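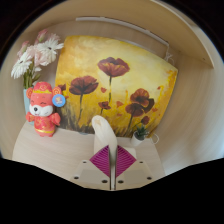
Dusting a desk with ornaments on it

Take everything off first. Wiping between things leaves a ring of dust at the base of each one, and on pale wood-grain tops the ring shows by afternoon. Put the pieces on a folded towel.

Wipe the desktop with a barely damp microfiber cloth, following the grain. Dry it with a second cloth.

Paintings. Don't use water or spray on a painted surface. A soft, dry brush, worked from the top down, is enough. If any paint is lifting, leave it alone. A canvas that leans against a back panel will slide forward a little every time the desk is bumped, so stick two clear rubber dots under the bottom edge. Keep it out of direct sun, especially if there is a lot of red and yellow in it.

Plush toys. Use the vacuum's upholstery tool with an old stocking stretched over the end, on low. Spot clean with a drop of dish soap in cool water, and test red fabric on the back first. Go around gold patterns and trim with a dry cloth only. Hold any round tag flat with a finger so it doesn't get pulled in. Let a toy air dry for 72 hours before it goes back near paper or paint.

Potted plants. Water them at the sink and let them drain for 30 minutes. Put a saucer or cork mat underneath, and keep leaves clear of the painting.

Put the tallest piece back first, then the small ones in front.

Tips by Veronica Stoica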